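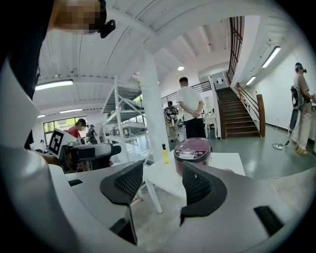 Brukura 작업실, 7월

밥솥을 드디어 흰 테이블 위로 옮겨 놓고 쓰기 시작했다. 그동안 선반 아래 칸에 두고 쪼그려 앉아 밥을 푸던 걸 생각하면 진작 이렇게 할걸 싶다. 짙은 자주색 뚜껑에 몸통에는 은색 띠가 둘러져 있어서, 흰 상판 위에 올려놓으니 생각보다 인물이 훤하다. 앞면에 붙은 희고 빨간 작은 라벨은 떼지 말자. 예전에 다른 솥 라벨을 떼다가 끈적이는 자국만 남아서 한참을 고생했다.

노란 병은 밥솥 왼쪽, 테이블 뒤쪽 가장자리 가까이에 세워 두었다. 가늘고 키가 큰 병이라 앞에 두면 소매에 걸리기 딱 좋다. 다만 너무 뒤로 밀면 테이블 너머로 넘어갈 수 있으니 지나다니는 사람은 조금만 신경 써 주면 좋겠다. 테이블 다리가 비스듬하게 뻗어 있는 것도 아직 몸에 익지 않아서, 오늘만 해도 발끝으로 두 번을 찼다. 내 발이 큰 탓도 있겠지만 의자를 넣을 때는 다들 다리 위치를 한번 보고 넣기를.

밥 이야기. Fedine 공동 식사 준비로 네 사람분을 지어 보았다. 쌀은 De Graaf라고 적어 둔 통에서 꺼냈고, Trendley 저울로 달아 546g. 딱 떨어지는 숫자로 맞추려다가 통 바닥에 남은 것까지 털어 넣는 바람에 이렇게 됐다. 네 사람이 먹기에는 넉넉해서 남은 밥은 식혀서 얼리기로 했다. 씻는 건 세 번, 첫물은 오래 담그지 않고 얼른 따라 버렸다. 물은 눈금대로 부은 게 첫 번째 솥이고, 결과는 좀 고슬고슬한 편. 나는 이런 밥도 좋아하는데 국 없이 먹기에는 뻑뻑하다는 의견이 나왔다. 듣고 보니 맞는 말이라 두 번째 솥은 같은 양의 쌀을 물에 미리 불렸다가 지었다. 불린 시간은 26분. 반 시간을 채우려 했는데 배가 고파서 못 참았다.

두 번째가 확실히 나았다. 밥알 가운데 심이 없고, 주걱으로 뒤집을 때 김이 오르면서 구수한 냄새가 테이블 끝까지 퍼졌다. 취사가 끝나고 바로 열지 말고 뜸을 들이자고 여러 번 써 놓았는데도 오늘 제일 먼저 뚜껑에 손이 간 사람이 나였다는 것도 적어 둔다. 열고 나면 밑에서부터 살살 뒤집어 줄 것. 꾹꾹 누르면 떡이 된다.

자리 문제를 조금 더. 밥솥 뚜껑을 열면 김이 위로 곧장 올라가니 머리 위에 선반이 없는 지금 자리가 좋다. 처음에는 벽 쪽으로 붙이자는 말도 있었는데, 그러면 벽지가 울 것 같아서 나는 반대다. 사람이 테이블 뒤로 돌아갈 자리도 있어야 하고, 밥 뜨는 사람과 반찬 놓는 사람이 마주 설 수 있어야 일이 빨리 끝난다. 콘센트까지 선이 가는 길은 아직 마음에 들지 않는다. 바닥에 길게 늘어뜨리면 누군가는 밟게 되어 있다. 선 정리용 집게를 사 오든지, 테이블을 콘센트 쪽으로 한 뼘 옮기든지 다음번에 정하자. 내 생각에는 옮기는 편이 낫다. 집게는 사 와도 꼭 어디론가 사라진다.

냉동할 밥은 200g씩 나누어 담았다. 뜨거울 때 담아서 뚜껑을 살짝 걸쳐 두었다가, 손을 대도 괜찮을 만큼 식으면 닫고 냉동실 오른쪽 칸으로. 지난번처럼 한 덩어리로 얼려 놓으면 먹을 때마다 칼을 찾게 되니 귀찮아도 나누는 게 낫다. 그릇이 모자라서 마지막 몫은 국그릇에 담아 랩을 씌웠는데, 이건 내일 점심에 내가 먹겠다고 이름표를 붙여 놓았으니 부디 손대지 말아 주시길.

설거지하면서 생각난 것들. 내솥은 철수세미 말고 부드러운 쪽으로 닦기. 뚜껑 안쪽 고무 테두리에 밥물이 끼니까 쓰는 날마다 한 번 닦아 줄 것. 주걱은 밥솥 옆에 그냥 눕혀 놓지 말고 컵에 꽂아 두면 상판에 풀기가 덜 묻는다. 흰 테이블이라 얼룩이 금방 티가 나서, 마른행주 한 장을 늘 가까이에 걸어 두면 좋겠다.

다음에는 보리를 조금 섞어 볼 생각이다. 보리는 따로 더 오래 불려야 할 테고 물도 다시 맞춰야 하니 점심시간보다 한참 일찍 시작해야 한다. 쌀통이 비었으니 그 전에 쌀부터 사 올 것.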